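Re: [farnau-table] Fruit on the long table, where does it all go?
Mon 1 November
From: Philomena Ackah

Okay, I've read the whole thread twice and I'm finally jumping in. Quoting the bit I'm answering so we don't lose it:

> Could someone please settle the squares? I put the basket down
> in one and found a plate in it after lunch. Are the blue lines
> for the fruit or are they just lines? Also I vote against the
> big glass bowl coming back.
> Osei

They're for the fruit, Osei! Or they are now. The basket goes over to the side, the plate gets a square to itself, and the strawberries sit in the next square along. That's how I like it, and I've been fussing with this since May, so I get to be a little bossy.

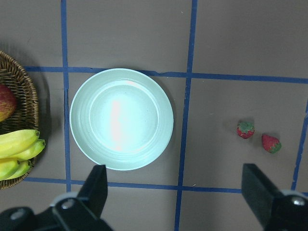
My main thing is bananas. Please don't put them at the bottom with everything else piled on. They bruise if you look at them funny, and then I'm the one eating banana bread for 3 days (fine, I like banana bread). Lay them on their own side of the basket and let the ends poke out if they want to. Apples can take a knock.

The plate I feel strongly about too. I love that minty green one with the little ridges around the rim, and it's a good size for what we do. Leave it bare until you're ready to put something on it. Keys don't go on it. Neither do receipts.
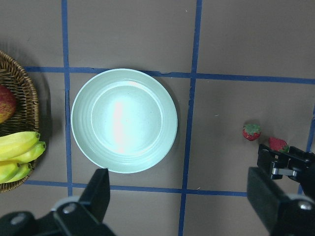 Osei wrote back to me off-list that a plate with nothing on it just invites junk, and that we'd be better off stacking it with the others on the shelf until somebody wants it. I see the point, but then we're all digging through the shelf every single time, and you know how that shelf is.

On the tape: the Faston stuff peels a little and gets ragged where it's been rubbed, so if you see a raggedy spot just press it flat and leave it. I priced new rolls at Navura and they wanted me to buy a case of 200, no thank you. The brown paper is holding up great, and it's so much easier to live with than a tablecloth.

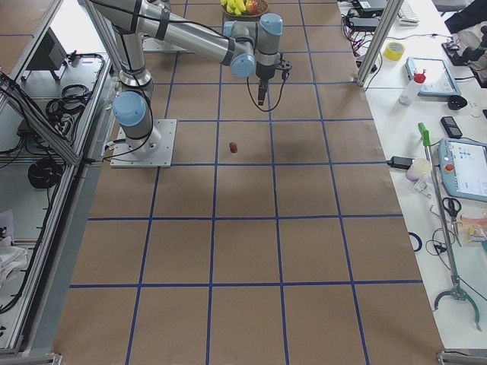 Bananas and apple at the far end, brown paper down.

Now, strawberries. Put them out last. I know they look pretty and everyone wants them out first thing, but they're small and they wander, and a squashed one on paper leaves a mark that's there for good. Set them near the plate with a bit of space between them and you'll be fine.

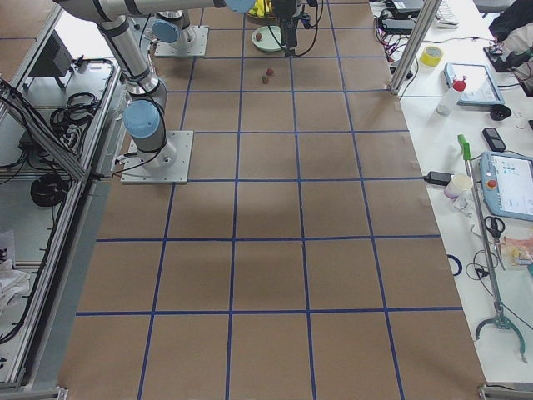

Osei again, this time on-list: small fruit should have its own little dish, end of story, and I'll bring one from home if that's what it takes. Well, bring it! I'd be thrilled. As long as it isn't glass.

Philomena

12 replies | 3 shares

Comments

mjt: Team basket. Bowls make everything sweat.

Lorna: What about pears? They never get a mention on this list.

dek_w: I use brown paper at home now because of this thread and I'm never going back.

Recent on this list
Who has the good colander?
Paper by the roll, 385 feet or the short one?
Shelf sorting, part two
Lemons: basket or fridge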